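Programs > Healthy Homes > Grantee Reports > Filavstead

Filavstead Damp and Ventilation Repairs: Progress Report

July
By Indira Reddy, project lead

This report covers the second stage of the Filavstead repair grant. The grant pays for moisture surveys, bathroom and kitchen exhaust fans, and crawl space work in older rental houses. It does not pay for roofing, and two requests for roof work were passed back to the owners.

We planned to survey 54 houses by the end of this stage, and 40 are done. The shortfall is mostly on the east side of town, where tenants work nights and our daytime slots did not suit them. Zane Kalniņš has moved some visits to after 5 p.m. and bookings have picked up. We expect to finish the remaining surveys in the next stage without extra money.

The most common finding is still exhaust fans that vent into the attic. Owners often believe these fans are working properly, as they make noise and pull some air. The moisture ends up on the underside of the roof deck and the tenant sees stains on the bedroom ceiling a winter later. Caltaleo holds the contract for rerouting the ducts. Their first invoices came in at the agreed rate.
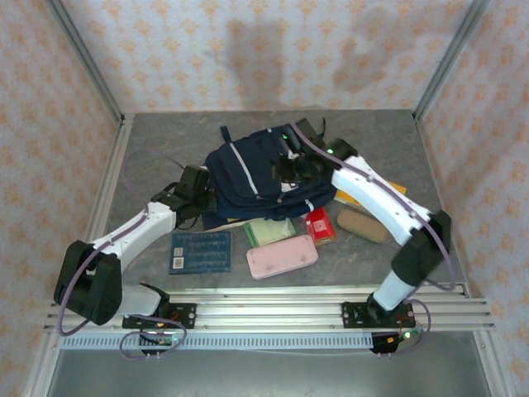

Interior wall finishes have taken more of our time than the work plan allowed. Thirumalai Chettiar now checks behind any paper on an outside wall before we approve new insulation, and his meter readings go into the house file. A pale paper with small orange-beige flowers, like the one on the walls in the photo, can hide a damp patch for a long while if the stain is close to the color of the print. In seven houses the paper had to come off and the plaster behind it was left open to dry. Owners were told in writing that repapering is at their own cost. One has objected, and the letter is with Tuva Engebretsen for a reply.

Crawl space work is behind. The vapor barrier we specified was on back order at Lobo for most of the spring, and the substitute they offered was thinner than our specification allows. We waited. The rolls have now arrived and the crew has started on Clirnitow Street, working downhill from the church.

Spending is under budget for materials and slightly over for staff travel — the second figure comes from repeat visits where no one was home. We are not asking to move funds between lines at this point.

For the next stage we will finish the surveys, complete the Clirnitow Street crawl spaces, and return to the opened walls for a second set of readings before they are closed. Hemi Ashby will take over scheduling from Zane while he is on leave. Please send questions on the house files to Hemi and questions on invoices to me.

Contact the grants office | © Healthy Homes Program | Back to top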